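**Milance ouvre son atelier : une journée pour voir les robots au travail**

*Mondlow, juin.* Quelle affluence ! L'atelier de robotique Milance a reçu 117 visiteurs à l'occasion de sa journée portes ouvertes, organisée avec l'école technique Suominen. Des familles du quartier, des lycéens, des retraités de l'industrie et pas mal de curieux entrés en passant devant la grille : à 10 heures, on se serrait déjà dans le hall.

Toute la journée, les démonstrations se sont succédé par séances de 20 minutes. La plus demandée a été celle du programme Gorar, consacré aux gestes de la maison. Plier, ranger, porter, charger une machine : des tâches que chacun connaît par cœur et qui donnent encore bien du fil à retordre aux roboticiens, tant un tissu change de forme dès qu'on le touche.
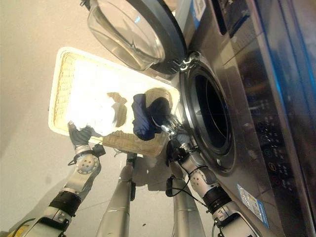 *Programme Gorar : une main robotisée tient le panier, l'autre saisit un vêtement bleu marine devant le hublot ouvert.*

Les questions ont fusé, surtout chez les plus jeunes (« Et les chaussettes ? » est revenu à chaque séance !). L'équipe a pris le temps de répondre, schémas à l'appui, et de parler aussi de ce qui résiste : les manches retournées, les draps, les boutons. Dans la salle voisine, 70 élèves de Suominen ont essayé tour à tour la programmation d'un petit bras d'apprentissage.

Devant cet accueil, Milance proposera 2 nouvelles journées de visite en octobre, l'une réservée aux classes, l'autre ouverte à tous. L'entrée restera gratuite, sur inscription à l'accueil de l'atelier, à Mondlow. Les enfants de moins de 12 ans devront être accompagnés d'un adulte.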